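Benchtop (kitchen)

From Brestolton Household Encyclopedia, the free reference for home and garden

A benchtop (called a countertop or counter in Canada and the United States, and a worktop in Britain) is the flat horizontal surface on which most of the work of a kitchen gets done. It usually sits on top of a run of base cupboards, and it is the place where vegetables are chopped, lunches are made, mail is dropped, homework is spread out and, in a good many households, the family cat is told off. The word is also used for similar surfaces in laundries, bathrooms, workshops and classrooms, though this article is mainly to do with the kitchen kind.

Contents
1 Name
2 History
3 Height and depth
4 Materials
5 Edges and joins
6 Colour and finish
7 Care
8 In the Brestolton district
9 See also

Name

The ordinary Australian word is benchtop, or simply bench, as in "leave it on the bench and I'll put it away later." Visitors from overseas are sometimes puzzled by this, having grown up with benches as things to sit on in a park, and a child told to put the milk on the bench may well be asked which bench by a visiting cousin. Older people in country areas still say sink bench for the stretch on either side of the sink, even when the sink itself is in another part of the room altogether.

In the building trades the word top is often used by itself. A cabinetmaker will speak of measuring for tops, templating tops or waiting on tops, and the last of these is a phrase that anybody who has lived through a kitchen renovation will come to know very well indeed.

History

For a very long time kitchens had no benchtops in the modern sense. Work was done at a table, usually a big scrubbed one in the middle of the room, with a dresser against the wall for the crockery and a separate stand or trough for washing up. The table had a great deal to be said for it. Several people could gather at it from all sides, it could be moved when the floor wanted a proper clean, and it served as the dinner table once the flour had been wiped away.

The fitted bench came along gradually as piped water, gas and then electricity fixed the sink and the stove in place. Once those two things could no longer be shifted, it made sense to fill the gap between them with a solid surface at a steady height, and to put cupboards underneath. Early examples were mostly timber, sometimes left bare and sometimes covered with linoleum or oilcloth tacked down along the front, and they needed a fair bit of looking after. Zinc was used as well, particularly near the sink, where it wore to a soft dull grey and picked up every dent that came its way.

Plastic laminates changed things a great deal in the middle of the twentieth century. They were cheap, bright, easily wiped and came in more patterns than most people could choose between. Many families remember the particular speckle or boomerang print of a grandparent's kitchen far more clearly than they remember the curtains or the floor. Engineered and natural stone became common later on, first in expensive homes and afterwards in quite ordinary ones.

Height and depth

The most usual height is one that lets a person of middling build stand and chop without stooping. A simple way of checking, handed down by a great many joiners, is to stand in your shoes with your elbow bent and measure from the floor to the elbow, then come down by the width of a hand or a little more. People who bake a lot of bread often like a lower stretch for kneading, where they can lean their weight into the dough, and those who do a lot of fine work such as icing may prefer something higher.

Depth is mostly settled by the cupboards below. A very deep bench sounds generous, and is generous if there is room to walk around it, but against a wall the back part tends to become a resting place for jars, chargers and the fruit bowl. For a bench used from a wheelchair or a stool, the important matter is the clear space underneath for the knees, and a pull-out board is often a great help.

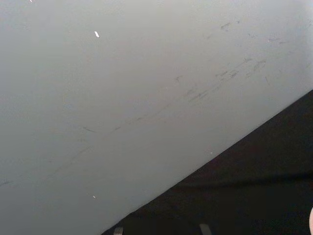
Height is also affected by whatever is standing on the bench. A thick chopping board adds to it, and so does a mixer, and it is well worth thinking about the overhead cupboards at the same time so that the kettle isn't steaming the underside of a shelf every morning. Where two cooks of very different heights share a kitchen, it is quite sensible to have the bench at one height and an island or table at another, and let each person find the place that suits.

Materials

Timber is warm to the touch and kind to dropped cups. It can be sanded back and oiled again when it gets shabby, and it will move a little with the seasons, so it has to be fixed in a way that allows for this. The weak point is always the area around the sink, where water sits and the grain may darken.

Laminate is a thin decorative sheet glued to a board. It is light, inexpensive and comes in nearly any colour. It doesn't care for very hot pans or sharp knives, and if water gets into the board through a join the edge will swell and can't really be put right afterwards.

Natural stone includes granite, marble, slate and others, and each has its own habits. Granite is hard and puts up with most things. Marble is softer and is marked by lemon juice, vinegar and wine, a quality that some owners find heartbreaking and others grow fond of. Pastry cooks have always liked marble for staying cool.

Engineered stone was for many years made with a high proportion of crystalline silica, and the dust produced in cutting it is a serious danger to the lungs of the people doing the work. Australia has since banned the manufacture, supply and installation of engineered stone benchtops, and low-silica and silica-free products are sold in their place. Anyone with an older top of this kind should leave any cutting or drilling to people properly equipped for it.

Stainless steel is the usual choice for commercial kitchens. It is hygienic and shrugs off heat. It also scratches from the first day, but after a year or two the scratches blend into a general soft finish and most owners stop noticing them. Concrete, tile and solid acrylic surfaces are all found too, tile being the one most often regretted on account of the grout.

Edges and joins

The front edge gets more wear than any other part, being leaned on, bumped with saucepans and brushed past by everyone who comes in for a biscuit. A square edge looks crisp and chips fairly easily in stone. A slightly rounded one, known in the trade as a pencil round, is gentler on hips and on small children at forehead height. The bullnose is rounder again and was extremely popular at one time. A waterfall edge, where the surface turns and runs down the side to the floor, uses a good deal of extra material.

Joins are best kept away from the sink and the cooktop. In laminate they are often cut at an angle into the corner and drawn together with bolts from below. In stone they are filled with tinted resin, and a careful installer will take time to match the colour.

Colour and finish

Pale tops brighten a small room and show coffee and beetroot. Dark tops look handsome and show flour, dust and fingerprints. Speckled and mid-toned surfaces hide nearly everything, a mixed blessing when one is trying to find the last of the sugar before the ants do. Matte finishes cut down glare under strong lights but may need a little more rubbing to clean, while polished ones wipe down quickly and show smears when the afternoon sun comes in low.

It is always a good idea to bring home the biggest sample the shop will lend and leave it in the kitchen for several days, looking at it in the morning, at night and with the rangehood light on. A colour that seemed a soft neutral in the showroom may turn out pink or green beside the existing tiles.

Care

Warm water, a drop of dish soap and a soft cloth will do for almost every material on ordinary days. Oiled timber likes a fresh coat whenever water stops beading on it. Natural stone may need sealing from time to time, and a spoonful of water left on the surface for a few minutes will show whether it is soaking in. Scouring powders are best kept for the oven trays. Trivets and chopping boards cost very little beside the price of a new top, and it is worth having more of both than seems necessary.

In the Brestolton district

Brestolton had a small but busy benchtop trade of its own for many years. The Peleck joinery turned out timber tops for farmhouse kitchens, generally in long single boards, and the later firm of Akbari took over much of the laminate work in town. The district kitchen register compiled by Senga Pollock lists 1,269 houses, of which 700 had laminate benchtops, 200 had timber and only 12 still used a freestanding table as the main work surface. Her notes record each owner's opinion of their bench, often at some length, and make very pleasant reading. The register is kept in the reading room at Prikon and can be looked at on request, and every May a selection of old laminate samples is brought out of the drawers for visitors to handle.

See also

Butcher's block
Kitchen island
Linoleum
Scullery
Splashback

This page was last edited on Jan 6, 2025.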